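About Trelten

By Kelly Marsden, October
2 min read

We're a small outfit working on one question. Can a machine do the dull jobs yet? Tidying a desk, clearing a bench, putting the small stuff away. Short answer, some of them. Slowly.

Started by Bohdana Zakharchenko and Carter MacPherson after they left Skadum. There are 10 of us now, mostly software, one proper mechanic (Leena). Monday is demo day, kettle on from 9.
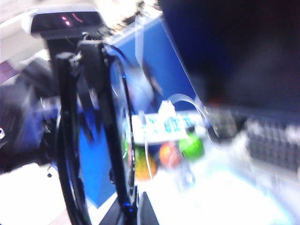 Desk job: bright little things by the power strip, gripper on the move.

Picking up a ball is fine. Cables are not fine. A thin white lead looping over a white table top is still horrible, and every office in the country has one. Same goes for laundry, carrier bags, anything floppy. On the shop floor its better, parts turn up in the same place and nobody minds if you take 20 seconds.

So far we've logged 4000 tries at clearing up and written up 186 of the failures in full. They're free to read, ask Leena. We don't sell a home robot. We don't have a date for one either.

Visits welcome, email first. Bring a messy drawer.

Comments

Isla M: Can it do a dishwasher? Asking for my whole street.

Carter: Top rack, plastic cups only. Glasses next year maybe.

plusgate_dan: Good to see failures written up. More of that please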